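Hesodwood abre en abril su primera muestra de flores que no se marchitan

La asociación cultural Stositum reúne en la antigua lonja de Trernasthorpe 671 piezas de flor artificial hechas a mano por vecinos de toda la comarca

Trernasthorpe, abril. ¡Por fin hay fecha para una exposición que llevaba dos inviernos cociéndose! La asociación cultural Stositum inaugura este mes «Jardín de interior», una muestra dedicada por entero a la flor artificial: la de seda, la de papel encerado, la de miga de pan, la de alambre y cuenta, y también la de plástico de toda la vida, la que muchos recordamos encima del televisor de la abuela. Son 671 piezas llegadas de talleres, desvanes y mercerías de Hesodwood y los pueblos de alrededor, y la entrada es libre durante todo el mes.

La idea nació en una charla sobre oficios domésticos a la que acudió tanta gente que hubo que abrir las puertas de la sala y sacar sillas al pasillo. De allí salió una convocatoria abierta, colgada en panaderías y escuelas, y la respuesta desbordó las previsiones: ramos de novia guardados en cajas de sombreros, coronas de comparsa, centros de mesa, tocados, flores sueltas que alguien fue haciendo en las tardes de radio y que no habían salido nunca de casa.

«Hay quien me traía una bolsa y me pedía perdón por lo que había dentro, y luego abrías la bolsa y era una maravilla», cuenta Stamatia Stergiou, comisaria de la exposición. «Hemos aprendido muchísimo de técnica, pero sobre todo de paciencia. Un pétalo de seda bien rizado lleva más rato del que parece, ¡y algunas rosas tienen cuarenta!»

El recorrido ocupa ocho salas y está ordenado por materiales, con una parada larga en los años en que el plástico entró en los hogares y cambió por completo los colores de las mesas. Los tallos dejaron de forrarse con cinta, los verdes se volvieron brillantes y aparecieron morados que ningún jardín había visto antes. Stergiou defiende esa parte con especial cariño y ha querido que tenga tanto espacio como la seda.
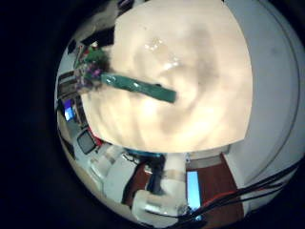 Talleres para todas las edades

Cada tarde, a partir de las cinco, la sala del fondo se convierte en taller. Habrá sesiones de rizado de pétalos con bola caliente (para mayores de 14 años), de flor de papel para familias y de restauración de ramos antiguos, en las que cada cual puede traer el suyo. El material corre a cargo de la papelería Eyvindsson, que ha donado 2000 pliegos de papel crepé y todo el alambre. Las plazas son limitadas y se reservan en el mostrador de la lonja.

Un catálogo con voces propias

La muestra se acompaña de un catálogo ilustrado con una tirada de 2000 ejemplares, que recoge los recuerdos de quienes han prestado las piezas, contados con sus palabras. Incluye además patrones a tamaño real de clavel, amapola y lirio, listos para calcar.

Información práctica

«Jardín de interior». Antigua lonja de Trernasthorpe, Hesodwood.
Abierta durante todo el mes de abril, de 10:00 a 14:00 y de 16:00 a 20:00.
Entrada libre. Visitas comentadas por Stamatia Stergiou a las 12:00.

Contacto para prensa: oficina de Stositum, antigua lonja, primera planta. Se facilitan entrevistas y material gráfico a los medios que lo soliciten.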